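Sorting the Small Stuff

Hello again from the back bench! Last month I asked what you all wanted to read about over the summer, and the reply I got more than any other was some version of "please tell me how to store tiny things." Beads, screws, seed packets, watch parts, fishing bits, the odd button you can't throw out. I run a repair and craft evening out of a room the size of a parking space, so I have opinions, and you're getting all of them.

A little background first. When we moved the Norkell workshop over from the old building, I packed the small parts into freezer bags. I labeled the bags with a marker that rubbed off. I then stacked the bags in a suitcase. You can imagine how that went (I found a set of clock hands in a bag of rubber feet as late as this spring). So for the past few weeks I've been sorting everything again from scratch, one evening at a time, with the radio on and a cup of tea going cold next to me.

What finally got me moving was Wichai Klinhom, who came by to fix a lamp and ended up sitting on my floor for two hours picking washers out of a pile of hooks. He used to keep the parts room at Kongkaew, a sewing machine repair shop with some 900 different parts on its shelves, and he sorts the way other people knit. He doesn't seem to look at his hands at all.

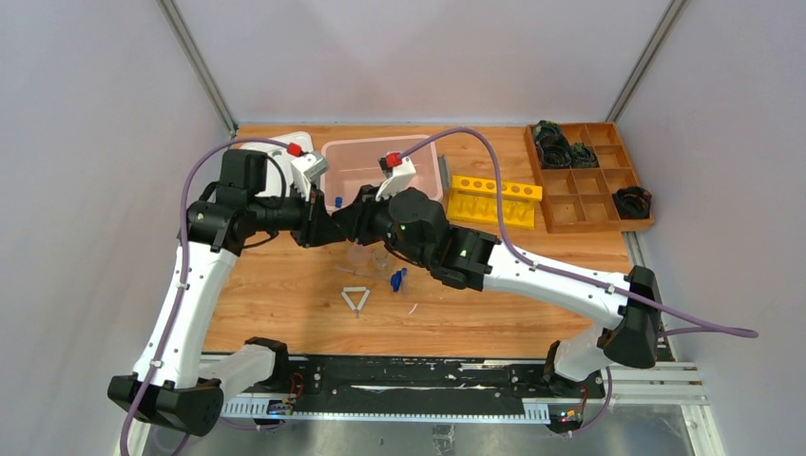
My big lesson from all this is that you want different containers for different stages, and I'd been trying to do the whole job with one kind. For the first rough pass, use something wide and shallow. A deep tub swallows everything and you end up digging, but in a low bin you can push things around with a finger and see what you've got. I'm fond of see-through plastic for this, like the pink bin in the middle of the table there, and I like a flat white tray next to it because dark little screws show up so nicely on white. Then comes the part I enjoy most, the grid. A wooden organizer with small square cells, like the one in the back corner, is about as good as it gets for beads and buttons. You drop a few in each square and suddenly you have a collection!

Test tube racks deserve a whole newsletter of their own, and I've become a bit of a bore about them. I picked up mine secondhand, and it now holds paintbrushes, crochet hooks, two skinny screwdrivers and a thermometer I have no use for. Anything long and thin that rolls off a bench will stand up in one quite happily. Get one in a loud color if you can, bright yellow is great, and you won't lose it under a pile of fabric. Check the hole size before you buy, though. My first one was too narrow for anything fatter than a pencil and went straight to my niece for her colored pens.

A few of you wrote in about lids. I go back and forth. Lids are wonderful if you have a cat or if you carry your things to class, and a pain if you're in and out of the same box all evening. My compromise is one big lidded box (mine's an old Flurketti, scratched to bits) with the small open ones sitting inside it.

And labels! Masking tape and a pencil. I've tried the printed kind and I never get around to reprinting them when the contents change, so for most of last year I had a drawer marked ZIPPERS that was full of picture wire. Tape peels off and you write a new one.

If you'd like to try this with company, the next sorting evening is in August, upstairs at Plesent, and there's space for 60 people if we squeeze. It costs three dollars, tea included. Bring one box of mixed-up stuff, no bigger than you can carry on the bus, and a muffin tin if you own one. They make very good sorting trays, and you can still bake in them afterward if you give them a good wash.

Next time: thread, and why mine is always in a knot.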